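Plirnberg robotics club, build thread. Three of us, one arm, and a dead desktop it is supposed to take apart without making it deader.

42 likes

Betex (the arm) has been told to find the memory slots. Betex has opinions about this.

Week 5 and the rulebook still says "gently."

March 4, 2019 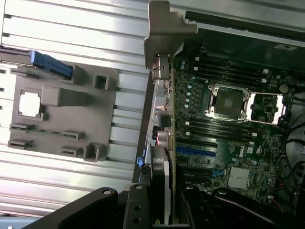
Lachlan Yule
Gripper's view over the open case. DELL board, CPU socket with no processor in it, gray plastic tray parked on the ribbed metal. Next attempt is the tray, blue latch first. I've moved my coffee.

3 replies · 5 shares
Filed under: Student Builds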